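Platorcombe Allotments & Gardens Forum > Growing > Seed swaps and seed saving
Topic: Runner beans, saved seed gone wrong?

tamsin_stubbs
Right, question. Saved runner bean seed off my best plants last autumn, lovely fat ones, dried on the windowsill. Sowed the lot in April and what's come up is all over the place. Some red flowers, some white, one sort of salmon. They were all red last year!! Have I muddled the jars or what

plot118
They cross. Bees. Your neighbour grows white ones, you get a mix. Nothing wrong with them, eat them.

DaceL
What 118 said. You'd need a fair old distance to keep them true. I've given up and grow whatever comes, they all taste of runner bean

Grikico
Disagree a bit. Taste is not the same at all, I had a batch of crosses that went stringy when they were hardly the length of my hand. Whole row on the compost. Buy fresh seed every year, it's a couple of quid.

DaceL
Stringy is you not picking them soon enough

Grikico
Was picking every other day thanks

felista_l
Can I ask how people store theirs? Mine were in a paper envelope in the shed and the mice had the lot. Now got them in an old sweet tin but worried about damp.

plot118
Tin is fine if they're bone dry first. Bite test, if your tooth leaves a mark they're not ready.

tamsin_stubbs
Jam jar here, bit of rice in the bottom. No idea if the rice does anything, my mum did it

Dalia Ots
Rice does next to nothing unless you bake it first. Low oven, let it cool with the lid on. And keep the jar somewhere cold, I've had beans come up fine after four years that way.

Grikico
four years? not a chance

Dalia Ots
Well they did. 200 sown one spring for the school, only lost a handful.

M_Lepik
Dalia is right about cold. Back to Tamsin, if you want red only, put a net bag over a few trusses before the flowers open and shake them yourself. Runners do need a bit of help setting, french beans dont. Fiddly but it works.

tamsin_stubbs
Net bag like what oranges come in?

M_Lepik
No, holes too big, bees walk in. Old tights.

felista_l
Ha, finally a use for mine. Does anyone want spare Li squash seed for the swap by the way, got far too many

DaceL
Me please. Will trade for the climbing french, purple pods, they do cross a bit but not much. Will bring them to the hut

plot118
Put the year on the packet this time Dace, last lot just said "beans"

DaceL
they were beans
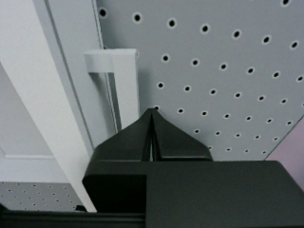 Page 3 of 5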